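Que alguien me sujete, porque lo de Şengül Yurt esta tarde no lo voy a superar en semanas. Abro hilo 🧵

Entra desde el banquillo en el 32 con la compañera lesionada, sin calentar casi, ¡y a los tres minutos ya había estrellado un balón en el larguero!

Partido 152 con la camiseta del Drasoma. Y lleva 11 goles esta temporada, que para una lateral reconvertida a extremo es una barbaridad.

El primero fue de cabeza, entrando al segundo palo como si tuviera 20 años. El segundo, desde fuera del área, con la zurda, que ella siempre dice que la tiene para apoyarse y poco más jaja

Ojo también al Stevley, que vino a jugar y nos tuvo metidos atrás toda la primera parte. Su portera, Ní Bhriain, sacó dos manos preciosas. Sin ella nos vamos con cuatro.

1590 personas en la grada, récord del campo de Grinora en liga. Hace dos años íbamos cuatro gatos y el del bombo.

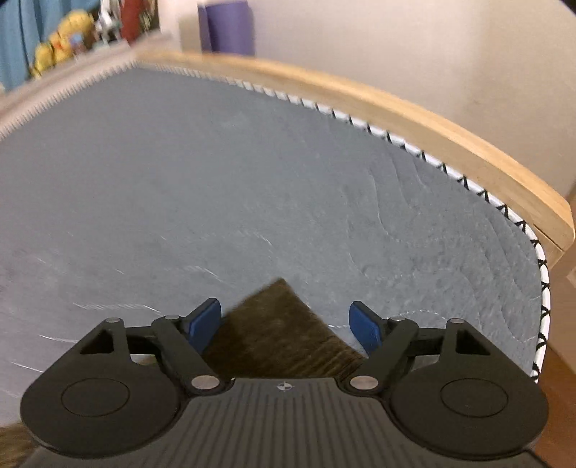

Y lo del final: córner en contra en el descuento, Yurt bajando a defender al primer palo y despejando ella. ¡Con dos goles ya en el bolsillo! Me quedé sin voz.

2-1, segundas en la tabla y en junio se decide todo. El próximo es fuera y yo ya tengo asiento en el autobús, quien se apunte que me escriba 💚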